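The Long Table at Orkcombe

By Lajos Kun
February
648 shares | 40 comments

My grandmother kept her bread starter in a blue crock on the windowsill, and she spoke to it every morning in the same voice she used for the cat. I thought about her a good deal on the bus up to Orkcombe, where the bakery opens at five and the first customers are already stamping their feet on the step (I was one of them, and I had forgotten my gloves).

The town sits at 2979 feet, high enough that dough behaves oddly. It rises too fast, the bakers told me, and then it sulks. Most of the families here came over from Drorkunau two generations back with rye recipes that had worked perfectly well in the valley, and the first winter's loaves were by all accounts flat as roof tiles. People ate them anyway, with plenty of butter, and you can still buy something called a tile at the counter. It's thin and sour and I brought four of them home.

What changed things was patience, and a cold pantry. Somebody left a batch by the north wall overnight and baked it the next day so as not to waste the flour, and the crumb came out open and chewy with a crust that crackled when you pressed it. Every household now has its own opinion about how long to wait. I heard everything from a single night to 40 hours, and I was given a slice to prove each point, so you can imagine the state of me by lunchtime! 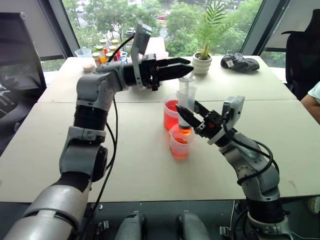 The loaf I liked best was the Korko, a dark round one with caraway and a spoonful of plum butter worked into the dough. It wants to be eaten on the second day, toasted, with a hard cheese. They make it only in the cold months, and it sells out well before eight.

In the afternoon I walked down to Ambaye, the next village along, where they bake theirs with honey and consider the plum version a mistake. I ate two slices there, said it was wonderful, and meant it. Then I caught the last bus with my bag of tiles on my knees and crumbs all down my coat.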